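Bimanual policies trained only in sim: does the "shared glance" trick hold up?

Posted in: Learning and Control, Manipulation
May 2020

undside_lu
Hello all, and thank you again to everyone who helped me with the contact settings back in November. I finally have something to show for it, so please get comfortable, I do tend to go on.

For those who missed the earlier thread, I'm training one policy to drive two arms with multi-fingered hands on kitchen tasks, all in simulation for now. The method is simple enough to explain over coffee. Each arm has its own small network, and every 15 control steps the two networks swap a short summary of what they are paying attention to. I've been calling it the shared glance. Between swaps they're on their own. My baseline is the usual thing, one big network that sees everything and commands every joint at once.

I ran 500 episodes for each version, with the objects shuffled around the table every time. The big network dropped or lost the object in 29 percent more episodes than the shared glance version did. I was so pleased I walked around the block twice before I believed it, and then of course I came back in and started worrying that I'd done something silly.

So, have at it. I'd love to hear what looks wrong to you.

jakby
Lovely to see this moving along! I'm going to be the grump though. Is that 29 percent relative or absolute? If the baseline only fails a handful of times, a relative number can look very grand and mean very little. And how many training seeds?

undside_lu
Relative, and I should have said so, sorry. Two seeds. I know, I know. My one machine is also the machine I do my taxes on.

jakby
Two seeds isn't enough for me, I'm afraid. I've had runs of the very same code land further apart than that. I don't doubt you saw it, I just wouldn't hang a paper on it yet.

Tripathi
I'll disagree with jakby a little, in a friendly spirit. Seeds matter, sure, but my bigger question is whether the baseline got a fair shake. A single network commanding two full hands has an awful lot of joints to sort out, and it usually wants a longer training run and a lower learning rate. Did you tune it on its own, or did it inherit the settings from your method? When we tried something close to this on the Illerel tasks, most of the gap went away once we gave the big network its own schedule. Most of it, mind you, there was still a bit left over that we never did explain.

undside_lu
Oh dear. It inherited them. I told myself that was the fair way to do it — same settings for everybody — but I can see now how that tips the scale. I'll set up a proper sweep.

jakby
Same settings for everybody is a perfectly respectable choice if you write it down plainly. I'd report it both ways. Tripathi and I have been going around on this one for years and neither of us has budged.

Tripathi
True, and I'm not budging today either. A baseline nobody tuned is a straw man, even when it was built with good intentions.

mossy_kettle
Mostly a reader here, but I have a question about the swap itself. What happens if the two hands are busy at opposite ends of the table, with nothing in common to glance at? Does sharing still help, or does it just add noise? I could imagine the left hand getting distracted by whatever the right one is up to.

undside_lu
What a good question, and I wish I had a proper answer. I haven't split the results by how far apart the hands are. My hunch is that it helps less there, but a hunch is all it is. I'll log the distance between the wrists on the next batch and report back, seeds and sweep and all. I'm adding a still from the sim so you can see the kind of spread I'm working with.

— Lucinda Delacroix
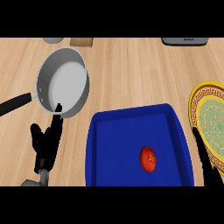 Left hand at the saucepan, right hand over by the plate, tomato in the blue tray between them.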